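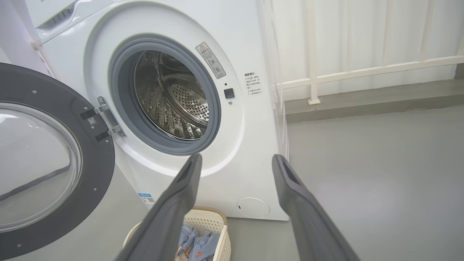

Posted by Vidar Moen, 09/02/2021
Board: Manipulation and data collection
Thread: Washer loading, when do you start the episode?

We are recording laundry demos at Solheim, front loader, wrist camera, two-finger gripper. Every episode so far starts where mine does in the shot: door already open, basket on the floor in front of the machine, clothes still in it. We have 308 of these. The policy picks from the basket fine but stalls at the gasket in 8 out of 19 test runs. Should I record more of the same or change the start?

tradimar_k
Change the start. If every demo begins with the fingers spread in front of the drum, the model has hardly seen anything else. Start some with a shirt already in the grip, halfway to the opening. Start some with a sleeve hanging over the gasket.

pell_ow
Disagree. I would fix the basket first. It sits right in front of the machine and your left finger crosses it in that view. Once there is cloth in the grip you lose a lot of the picture. Move the basket to the side and the path to the drum is easier to see.

tradimar_k
People put the basket in front of the washer. If you move it for the recording you have to move it for the customer too.

Vidar Moen
I can do both. Half the new set with the basket to the right, there is open floor there. Does the door matter? The glass picks up light from the room and it changes through the day.

marener_lab
Record at different hours and leave it alone. We tried covering the glass on our Virkeck setup and the model got worse as soon as the cover came off.

pell_ow
Same clothes every time? I see light blue with a cartoon print. If that is most of your 308, I would swap them before touching anything else. Towels behave nothing like that.

Vidar Moen
Two loads, that one and a dark one. No towels yet.

marener_lab
Then towels. And label the stalls, don't delete them. We threw ours out in March and had to record them again.

tradimar_k
Agree on keeping the stalls. Still say the start position comes first - clothes second.

Vidar Moen
OK. Mixed starts this week, towels after that. I'll post the new numbers in this thread.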